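关于一张桌子要不要铺桌布

2024年12月11日 星期三
分类:杂物 / 公司里的事

上一篇写完冰箱以后,有人留言说想看我继续骂公司的公共设施。我翻了翻存货,冰箱已经骂干净了,微波炉我不敢骂(它坏过一次,大家都怀疑是我的汤圆),剩下能写的就是那张桌子。

先交代背景。我们办公区里有一张公用桌,白桌面,浅色木头的边。它没有明确的职能,任何人都可以往上放东西,任何人也都觉得这些东西是别人放的。快递拆完的盒子、没人认领的伞、开会剩的半包饼干,统统在那儿过夜。今年夏天有一盆薄荷在上面住了两个月,死的时候谁也没有出面。

我对这张桌子起了改造之心,起因很不体面:年底了,部门有一笔“环境氛围”费用没花完,系统里写着剩余三千多,精确地说是3405元,过了年就作废。群里问谁愿意张罗,我当时正在吃面,手一滑发了个表情包,系统管这叫报名。

一、先买桌布,这是第一个错误

我的审美训练主要来自租房。租过房的人都懂,桌布是穷人的装修,铺上去之前那是房东的桌子,铺上去之后那是你的桌子,四个角除外,四个角永远是房东的。

所以我第一个念头就是桌布。在Famham上看了三个晚上,购物车里从亚麻本色看到北欧格子,从北欧格子看到一种叫“奶油燕麦”的颜色,我把手机亮度调到最高,它和白色还是没有区别。最后下单了两块。一块花的,粉、红、青绿、白几种颜色挤在一起,很像我外婆那一代人的被面,我对这种东西没有抵抗力。另一块是素的,浅浅的蜜桃色,属于那种你说不上喜欢、也没有理由反对的颜色,我买它是为了给花的那块兜底。

素的那块43块钱,花的那块稍微贵一点。客服还问我要不要加12块钱升级防油涂层,我说不用,我们办公室吃东西都很斯文。这句话我后来想起来一次脸红一次,主要是每周五中午想起来。

桌布到了以后是压缩包装,打开那一瞬间的褶子,深得可以种水稻。说明书建议“低温熨烫或悬挂自然舒展”。公司没有熨斗。我问行政有没有熨斗,行政看我的眼神像我在问有没有马。于是选择悬挂自然舒展,挂在椅背上,舒展了整整一个下午,舒展出了椅背的形状。

关于桌布铺在公用桌上这件事,我收集到的意见如下。

有人说好看。

有人说好看,但是打印出来的东西放上去会滑。

有人说这种花色让他想起过年走亲戚,一想起来就紧张,怕被问工资。

有人什么都没说,直接把一箱打印纸放了上去,箱子底下带着灰。我认为这也是一种意见。

二、花瓶

花瓶是在Birnetti买的。我本来想要一个透明的直筒瓶,哪儿都搭,摔了也不心疼,结果店里那个直筒瓶断货,页面下方很体贴地推荐了“您可能也喜欢”。我这个人很容易被推荐。橙的、棕的、红的,花纹满身,高高的一个玻璃瓶,摆在那儿像七十年代某部电影里一位姑妈家的陈设,那位姑妈抽烟,养猫,离过两次婚。

它单独放着的时候很有气势。问题是花瓶这种东西的工作是衬托别人,而它显然没有接受过这方面的培训。我试过往里插一枝尤加利,效果是尤加利看起来很抱歉。

它还有一个毛病,口偏大。口大的花瓶对花的数量有要求,花少了就往四面倒,像下班以后的我。解决办法网上有很多:用透明胶带在瓶口拉网格,用铁丝团成一团塞进去,用小石子压底。我都看了,都收藏了,最后用的办法是多买点花。

三、灯

灯是整件事里我唯一有把握的一样。Śliwiński的台灯,白陶瓷底座,上面刻着一块一块的三角面,白色的圆筒灯罩,329块,在预算里算是大件。卖家的文案写得很满,说什么“点亮一隅,安放心绪”,我一向对安放心绪持保留态度,但它点亮以后真的不错,光很软,公用桌旁边那一小块地方忽然像有人住的样子。

灯来的那天我把它插上,旁边工位的同事转过头看了一会儿,问:“这是要开店吗?”

我说不是,这是氛围。

他说哦,又看了一会儿,问氛围能不能报销打车。

灯的缺点是线短。所有好看的灯线都短,这是行业规律,设计师默认你家墙上每隔一步有一个插座。我们办公室的插座分布则遵循另一种规律,即永远在别人的脚边。拖线板倒是有,上面已经插满了各种充电器,每一个都说自己马上就拔。

四、花

买花我是临时抱佛脚的。早上地铁出来路过花摊,跟老板说要一束颜色热闹的。老板问多热闹,我说公司用。他大概理解成开业了。红的、橙的、白的、粉的,绑成一大捧,杆子留得很长,我抱着它进电梯,同一部电梯里的人都往后退了半步,表情介于祝福和同情之间。有一位问我今天是不是生日。我说不是。他说那就是离职。

这束花跟那个花瓶倒是绝配,两个都不肯让步。我事先想好的搭配是:素桌布打底,花瓶负责花哨,花负责更花哨,灯在旁边主持公道。花桌布只能作罢,它要是也上场,这张桌子就要打起来了。

修剪花杆这一步我准备得很不充分。剪刀是有的,前台那把拆快递用的,刀刃上糊着一层胶,剪什么都像在嚼。花摊老板嘱咐我斜着剪,说斜着剪吸水面积大。我照办了,前几根斜得很有角度,后面的角度就看缘分。叶子也要去掉泡在水里的那部分,这个我是真的认真做了,做完发现地上全是叶子,于是认真的人变成了还要扫地的人。

水倒多少也有讲究。网上一派说深水,一派说浅水,两派在评论区吵了四年。我倒了一半,希望两派都别来找我。

五、摆的时候

花布一张,蜜桃色那块一张。哪块桌布应该留下,反正我说的也不算。

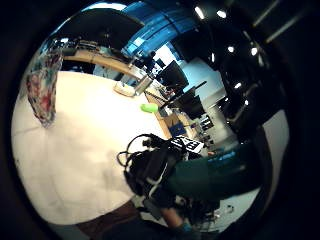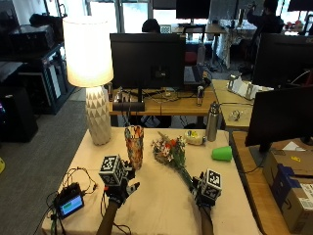 六、桌上那些不归我管的东西

摆桌子最难的部分从来都是别人的东西。家里也一样,杂志上的餐桌之所以好看,是由于杂志里没有人住,没有谁的药盒、谁的指甲刀、谁说“先放一下”然后放了一个季度的螺丝。

公用桌的难度还要翻倍,因为你不认识这些东西的主人,或者更糟,你认识。

比如有花布的那张里,桌子靠木边那一头有个奶油色的小扁盒。我问了两圈,没有人承认。里面是什么我也没打开,办公室里来历不明的小盒子,打开以后就是你的责任了,这是冰箱那篇教给我的。旁边那个灰色的圆筒也一样,上面一截颜色浅些,立在那里很有主人翁精神。再过来一点那个亮得刺眼的青柠绿的小东西,圆圆的,像一块海绵那么大,我一直以为它是谁的解压玩具,后来想想,可能只是我比较需要解压玩具。

再比如不锈钢水瓶。每个办公室都有一只不锈钢水瓶,长得跟另外几只不锈钢水瓶完全一样,它的主人每隔几天会在群里问一次“谁看到我水瓶了”,底下有人回一张照片,他说不是这只。我摆桌子的时候它就在后面站着,我没有挪它。挪了就会变成我拿的。

还有一小袋东西,透明塑料袋,黄黄白白的。我对它抱有一定的戒心,但也没动。

最抢镜的当然是那只绿塑料杯,躺在桌布右边,绿得理直气壮。我花了三个晚上挑配色,蜜桃色、陶瓷白、橙棕红,自认为已经有了一点审美上的秩序,然后它往那儿一躺,像在开会时突然唱歌的人。有同事看完照片说,整张桌子最有设计感的就是这只杯子。我把他的评论折叠了。

我的原则后来定得很低:凡是我没买的,我不收。凡是我买的,收的时候我负责。这条原则执行起来很顺利,因为第一句话占了大部分工作量。

七、几条经验,给同样手滑报了名的人

桌布买素的。花的可以买,买回来铺自己家,别铺公用桌,花布上什么污渍都看不见,听起来是优点,结果就是没有人擦桌子。素的那块好歹能让人产生一点愧疚。

尺寸往大了买。我是拿步子量的桌子,下单的时候又凭印象换算了一遍,换算得很自信。垂边左边长右边短,我对外的说法是不对称剪裁。

花瓶要么选花,要么花选瓶,两样都厉害就得有一块桌布肯受委屈。

灯先看线长,再看底座,最后看文案。我的顺序是反的。

剪刀自己带。这条请加粗,可惜这个后台不支持加粗。

花杆先留长,摆进瓶里看一眼再剪。剪短了没有回头路,只能换矮瓶子,换矮瓶子就要再花一次钱,再花一次钱就要再贴一次发票。

说到发票,四家店,三种抬头格式,有一家还给我开成了“日用陶瓷制品”,而我在那家买的是玻璃花瓶。财务退了两次单。第二次退回来的备注是“请说明该桌布与工作的关系”。我写了一段,删掉,又写了一段,最后交上去的是“提升员工体验”。这六个字我在公司待了这些年,第一次用,手感很好,难怪他们都爱用。

八、后来怎么样了

说后来也没几天。灯还在,每天早上不知道是谁打开的,晚上是我关的,这个分工从来没有讨论过。

花开始有一两朵低头了。我查了一下,可以往水里加一点白糖,也可以加阿司匹林,还可以加漂白水。三样加在一起我觉得就是下毒了,于是只换了水。换水的时候才发现,把一大捧花从瓶子里拎出来再原样放回去是不可能的,它们在里面已经结成了某种同盟,一动全乱。我重新插了一遍,有人路过说今天这个比昨天好看,我没告诉他昨天那个花了我一个午休。

蜜桃色桌布上出现了第一个油点,在周五,在中午。形状很圆,直径和一颗生煎吻合。我拿湿巾擦过,把一个小油点擦成了一个中等油点,然后往上面压了一本Plumum的家居目录。那本目录是买东西送的,很厚,纸也好,之前我一直不知道它有什么用。

花布我带回家了,铺在餐桌上,我家那张桌子小,一铺就拖到椅子面上,坐下来的时候得先把它从腿上掀开。朋友来吃饭,说怎么像在炕上。我说你喜欢就多吃点。

预算还剩一大半。群里已经有人提议买懒人沙发,有人提议买投影仪,还有人提议买一个新的微波炉,提的时候专门@了我。按流程,一月之前要交采购清单,过期不候。我这次把手机放得很远,吃面的时候也放得很远。

留言区老规矩,可以推荐去油渍的办法,小苏打那个别推荐了,试过。花瓶口大怎么固定花杆也欢迎说说,我那卷透明胶带还没拆。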